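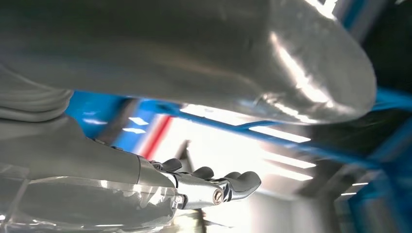 Slide 1. Four-finger hand on the arm, view from the wrist camera.

Leave this up while people sit down. Say who I am, and that Gilmar Assunção ran most of the tests and will take the controller questions.

What we compared: the Skuteo four-finger hand against the Brakitz two-jaw gripper. Same arm, same controller, same bin of parts. Only the end tool and the finger settings changed.

Go back to the picture for the camera point. The gray shell takes up most of the upper part of the view. The ceiling lights are blown out to white. The part finder has to work with what is left, which is the fingers and a strip of background. We masked the shell in software and locked the exposure. Don't go into the math.

Slide 2. The numbers.
1600 picks with each tool. The two-jaw gripper was faster per pick. The hand dropped fewer of the odd shapes, mainly the elbows and the short caps. Read the table out loud, the back rows can't see it.

Slide 3. Cycle time.
The hand needs 140 milliseconds more to close. Gilmar got nearly 50 of that back by starting the close before the arm stops. It works on the caps. It doesn't work on the elbows, they roll.

Slide 4. Setup.
Swapping tools is the slow part. The cable on the hand has to be routed again each time and the camera offset checked. If Salamatu Nwosu is in the room, ask her how the Judano line handles it.

Slide 5. What's next.
Move the camera out along the wrist and repeat the elbow runs. Try the softer pads from Saraç. No results on those yet, so don't guess if asked.

Questions. Stop by 3:40, the next speaker needs the laptop cable.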